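Stalletti por dentro – galeria de manutenção

2 de agosto de 2026

Domingo de oficina! Quem acompanha esta página já sabe que o Stalletti é o nosso humanoide, e que eu passo mais tempo de chave Allen na mão a tratar dele do que a vê-lo andar. Prometi à Etelka Lakatos que punha finalmente a rotina de manutenção por escrito, portanto cá vai, com as manias todas incluídas.

Começo sempre pela suspensão. Antes de mexer num joelho ou numa anca, o robô fica preso por cima, e só depois é que toco em parafusos. Verifico os mosquetões um a um, puxo cada cabo com força (a sério, pendurem-se um bocadinho) e confirmo que os pés chegam ao chão sem dobrar o tornozelo. O Attila Orbán gosta de deixar tudo mais esticado, eu prefiro uma folga pequena, e já tivemos esta discussão umas boas vezes. 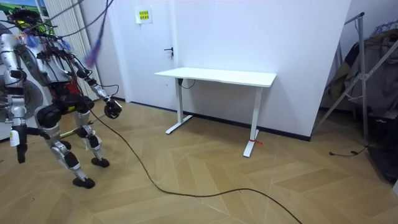
Depois vêm os cabos, que são a minha guerra particular. O tronco leva muita coisa em pouco espaço e qualquer fio solto acaba por encontrar uma junta onde não devia. Uso abraçadeiras azuis para o que é provisório – assim, quando chego ao fim, sei logo o que ainda tenho de arrumar. Nos braços deixo sempre um pouco de sobra junto ao cotovelo, senão o conector sofre no primeiro movimento mais largo.

Os joelhos são o passo demorado. Tiro a tampa, limpo a massa velha, ponho Plinetex nova (pouca, pouquíssima!) e rodo a perna à mão, devagar, a ouvir. Um estalido seco é quase sempre um parafuso da flange. Um ronco é rolamento, e aí paciência, é desmontar tudo. Faço isto a cada 42 horas de funcionamento e aponto no caderno, que já vai na entrada 581.

As garras ficam para o fim. Abro e fecho 400 vezes em vazio, com um café ao lado, e volto a apertar os punhos. Em dezembro trocámos as duas pelo modelo da Gulyás e ainda ando a afinar o binário, porque a direita fecha com mais vontade do que a esquerda.

Na próxima atualização mostro a calibração dos tornozelos. Se alguém tiver uma boa solução para guiar o cabo comprido pelo chão sem o pisar, escrevam-me, que eu já tropecei nele duas vezes esta semana.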